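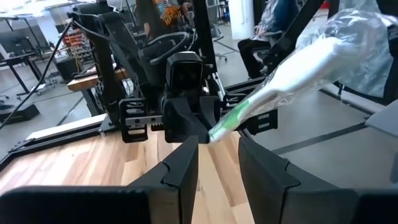
2月28日，牙刷日

今天又是牙刷。一早到了先去倒水，水还没喝上，Wulan就在群里喊，说任务单换了，上午全部做“袋装牙刷，双臂交接”，杯子和梳子往后挪。我一看就知道今天肩膀要废。梳子多好啊，梳子是硬的，梳子没有袋子，梳子夹起来是什么样放下去还是什么样。牙刷套上那层透明塑料袋以后就完全是另外一种东西了，你夹它，它会滑，它会鼓，它会在夹爪里慢慢转，转到你想骂人。

先记一下任务本身，免得过几个月翻回来自己都看不懂。流程是这样的：一条臂从桌上把袋装牙刷夹起来，送到中间，另一条臂张开夹爪过来接，接稳了，第一条臂松开退走，第二条臂把牙刷放进指定的位置。听着就这么几句话，新来的人听完都是一副“就这？”的表情，我当初也是。然后坐下来自己遥操一遍，脸就变了。

难的全在中间交接那一下。去接的那只夹爪要张得够开，开小了会蹭到袋子，袋子一蹭牙刷就歪；可是张得太开呢，合拢的时间就长，画面里会多出一段两边都在等的空白，Charmaine最讨厌那个空白，她说Matlala学东西特别实在，你等它也等，你发呆它也发呆。Matlala是我们这边训练的那个模型，名字是上一拨人起的，我问过好几个人什么意思，说法都不一样，算了。

我今天上午的节奏是夹住靠近刷头的那一段往中间送，柄朝外斜着伸出去，对面的夹爪慢慢凑过来。从腕部相机看过去，自己这两根手指又大又黑又糊，占着画面下边，中间留一条缝，牙刷就在缝的上头晃。刚来的时候我特别不习惯这个视角，老想把头往旁边歪一歪去看被手指挡住的地方，歪了半天才想起来歪的是我自己的脖子，相机又不跟着我动。现在好多了，现在我做梦都是这个视角（这个真的不夸张，上个月有一次梦见自己在剥橘子，两根手指就是这么伸出来的，黑的，带棱的）。

袋子，袋子，还是袋子

上午最开始那一批我自己打分很低。问题在袋子的反光。那种皱皱的透明袋，一个角度看着什么都没有，再偏一点点，亮得一片白，刷毛那点绿色都快看不清了。Wulan说这种最值钱，让我别挑，光线怎么来就怎么做。我懂她的意思，数据里要是全是漂漂亮亮的角度，到了客户那边灯一换，Matlala就傻了。可是懂归懂，做的人是我呀，我看着画面里一团白光去找牙刷柄在哪儿，眼睛是真的酸。

后来我摸出来一个办法，记下来给自己：不要盯着袋子看，盯着刷头那块绿色看。绿色在哪儿，刷头就在哪儿，刷头在哪儿，柄的方向就能猜个八九不离十。袋子怎么鼓怎么飘都当它不存在。用了这个办法以后成功的明显多起来，我自己乐得不行，还去跟Wulan显摆，她说她从去年8月起就是这么做的，一直以为大家都知道。行吧！

还有一个事情是松手。第一条臂松开以后，袋子有时候会粘在手指上缘那一道小棱上，人以为已经放开了，往后一退，袋子跟着走，牙刷被扯得转半圈，对面那只夹爪还死死夹着，场面就像两个人抢一根牙刷。这种要不要算失败，上午我们还争了一下。我说最后牙刷没掉，也放到位了，应该算成功；Wulan说动作脏，应该标成“成功，但有拖拽”；然后Charmaine路过，听了一耳朵，说Pander里面根本没有“有拖拽”这个标签，你们先去提需求。

Pander是我们录数据和打标签用的那个软件。我对Pander的感情很复杂。好的时候是真好，踏板一踩就开始录，再踩就停，几路画面和关节角度对得整整齐齐，不用管。不好的时候就是今天上午这样，录完一段跳出来一个框，问你“是否保留”，按钮是灰的，点不动，等它自己想通。我就在那儿等，手还搭在操作杆上不敢动，因为一动机械臂也动，牙刷还夹着呢。我去提了标签的需求，顺便把灰按钮的事也写上了，写得很客气，写完又删掉了其中一句不太客气的。

关于数量

这个任务要500段合格的。注意是合格的，录坏的不算，抖的不算，中途踏板踩早了的也不算。Mundivham那边最早开口要的是1000，Charmaine去谈了一轮，谈成先交500，看看Matlala训出来什么样再决定后面补哪种。我觉得这个谈法很聪明，因为以前有过教训，杯子那个任务就是闷头录到底，录完一训，发现所有人放杯子的时候都习惯性地往左偏，模型也往左偏，偏得比人还坚定，最后返工录了300段专门往右放的。那几天我回家放碗都往右放。

Mundivham是做酒店用品的，就是客房里那些小包小袋，牙刷梳子剃须刀之类，他们想让机械臂帮着配包。所以我们的桌上总是这些东西，外面的人来参观看到了，第一反应都以为我们公司福利很好。Restia的福利嘛……有咖啡。咖啡不算差。

说到Restia，下午本来有个全员的线上会，讲新一年的什么规划，我们采集这边是轮着听的，轮到的人去听，剩下的接着录。我没轮到，我还挺高兴。后来听完回来的同事跟我讲，里面有一页讲到数据，说“数据质量是核心资产”，我说那核心资产的肩膀能不能报销一下按摩，他说可以写进问卷。

中午吃的是楼下的米粉，加了个卤蛋。排队的时候一直在想交接的角度，想得太投入，老板问我要不要辣，我回答“再往上一点”。老板看了我一眼，给我多加了一勺辣。吃得满头汗，回来戴着耳机坐了一会儿才缓过来。

下午：换着花样摆

下午的要求是变化。上午我们基本是牙刷横着放，刷头朝一边，下午要把起始位置打散，斜着放，竖着放，刷头朝自己放，靠着桌边的铝型材放。靠边放的那种我最怕，手指下去的时候会担心磕到那条导轨，虽然软件里设了限位，可是人的手不信限位，手还是会往回缩。回看录像一眼就能看出来，快到桌边的时候轨迹突然变得特别小心，像在冰上走路。

Wulan给我出了个主意，让我把靠边的那种放到自己状态最好的时候做，不要连着做，中间穿插几段简单的。这个确实有用。连着做难的，人会越来越紧，越紧越抖，抖出来的数据学了也没用。穿插着来，做两段难的，做一段容易的，心里就没那么拧巴。她以前教过小孩弹琴，她说道理差不多，我问她小孩和Matlala哪个好教，她想了很久很久，说小孩会顶嘴。

我还试了换手。平时我习惯用右边那条臂去夹，左边去接，下午有一批要求反过来。反过来以后我整个人就变笨了，踏板还是那个踏板，桌子还是那张桌子，就是脑子里要转一道弯。夹的时候还行，一到松手就乱，有一次该松的那边没松，不该松的那边松了，结果接过去又还回来，牙刷哪儿也没去成。那段我本来想删，看了一遍觉得好好笑，单独存下来了，标的是“失败，交接方错误”。这个标签Pander里倒是有！可见犯过这个错的人不止我一个。

有个地方还没想明白，先写着。袋子的封口那一头，如果正好在接的那只夹爪的手指中间，夹住的其实就只有袋子，牙刷在里面是可以滑的。画面上看着夹得好好的，一抬起来，牙刷往下一坠，袋子上面空一截。坠完了也不掉，就吊在那儿晃，晃得人心慌。这种我做到过好几次，有的继续放下去也放成了，位置也对。问题是，要不要让Matlala学这个？学了吧，它以后可能就喜欢夹袋子，因为袋子大，好夹。不学吧，真到了现场，袋子千奇百怪，总有夹到袋子的时候，它得知道怎么收场。

我把这个问题拿去问Charmaine，她没有马上答，叫我先把这些段单独归到一个文件夹里，名字起得清楚一点，回头训两个版本，一个带，一个不带，比一比。我喜欢她这一点，不会随口就给你一个答案。我起的名字叫“夹袋未夹刷”，Wulan说像武功招式，非要给我改成“拎袋”。最后用的是“拎袋”，短，好找。

回看

快下班前有一段固定的回看时间，每人抽别人的数据看，看完打分。我抽到的是Wulan的。看她的数据对我来说很受打击，也很舒服，就像看别人切菜，刀工特别好的那种。她的夹爪过去的时候没有多余的动作，到位，停一下，合上，对面松，走。那个“停一下”特别短，短到不会变成空白，又刚好够你看清楚两边都夹住了。我试着数过那个停顿，数不准，反正就是我做不出来的那种长度。

我在评语里写“交接节奏很好，想学”，她收到以后回了我一个表情，是一只鸭子。我不知道鸭子是什么意思。

她给我打分的那一批里挑出来一个毛病，我自己完全没发现：我每次松开之后，退的时候手腕会往外翻一下。很小的一下，像甩水。她说翻了也不影响成功，可是每一段都有，Matlala肯定会学去。我不信，自己调出来看，连看了好多段，真的，每一段都有，翻得整整齐齐，简直是签名。我想了半天这个动作是哪儿来的，后来晚上回家洗手，关水龙头，手腕往外一翻，甩水。啊！就是这个！我洗手就是这样的！

所以以后哪天Mundivham的仓库里有一条机械臂，放完牙刷要甩一下手，那是我。

这个想法让我高兴了好一阵，在地铁上还在笑。可是明天开始还是得改，我在便签上写了“退的时候手腕别动”，贴在操作台自己那一侧，贴完觉得字太小，又描粗了一遍。

想跟以后的新人说的几句

Charmaine让我们每个人给新人写点注意事项，下周要来人。我还没正式写，先在这儿打个草稿，想到哪儿写哪儿。

踏板踩下去之前先看一眼牙刷在不在画面里，不要笑，真的有人录过一段空桌子，录得还很认真。

手不舒服就停。我前面硬撑过一次，撑完那一批几乎都没通过，等于白撑，还搭进去一瓶药油，整个屋子都是那个味道，隔壁桌过来问谁扭了。

袋子皱了不用抚平。刚来的时候我每做一段都要把袋子捋得平平整整再摆回去，我觉得这是礼貌。后来才知道这样录出来的全是平整的袋子，模型遇到皱的就懵。就让它皱，越皱越好，偶尔揉一把也可以，当然别把牙刷揉出来。

标签当时就打，别攒着。攒到下班再打，看哪段都差不多，全凭印象，印象这个东西到了傍晚是靠不住的。

看画面的时候眨眼。对，眨眼。盯着腕部相机那个视角很容易忘记眨，尤其是交接那一下，大家都屏着气，屏完了眼睛干得发涩。我现在给自己定的是一松爪就眨一下，眨完再退，刚好也能治我急着往后退的毛病。

失败的那些别急着删。我以前觉得失败丢人，录坏了马上按掉，假装没发生过。后来有一次整理，Charmaine问我为什么我的成功率高得离谱，我只好老实交代。她没说什么，就把一份失败片段的分析给我看，里面从哪一步开始歪的、怎么歪的，分得很细，那时候我才明白按掉的那些都挺有用的，心疼了好久。

嗯，写到这里觉得也不少了，正式写的时候要删一点，药油那段大概不用写。

晚上零碎

回家煮了番茄鸡蛋面，没放牙刷（这句是写给自己看的笑话，今天一天满脑子都是牙刷）。刷牙的时候拿起自己的那支，盯着看了半天，下意识去找刷头的颜色。我的是蓝的。挤牙膏的时候还在想，要是让机械臂挤牙膏得录多少段，要录挤新的，录挤快用完的，录从中间挤的和从尾巴挤的，从中间挤的那一派估计要单独开一个任务，还要有人吵架。

妈妈打电话来，问我今天忙什么。我说教机器人递牙刷。她问递给谁，我说递给另外一个机器人。她沉默了一下，问另外一个机器人要牙刷干什么。我解释了好一会儿，说一只手拿起来换到另一只手，就像你晾衣服，左手拿夹子递给右手。她说那她会呀，她一天晾那么多衣服，你们要不要来录她。我说妈你这个真的值钱，她说那得管饭。

跟Charmaine说了一声，她居然回得很认真，问阿姨晾衣服是先夹领口还是先夹下摆。我也不知道，明天打电话问。

肩膀还是酸，贴了一张膏药。明天上午接着做靠桌边的那种，下午换梳子，终于！再跟Pander那边催一下灰按钮。还有，抽屉里的便签快用完了，记得去领，领黄色的，绿色那种粘性不行，贴上去睡一觉就掉地上。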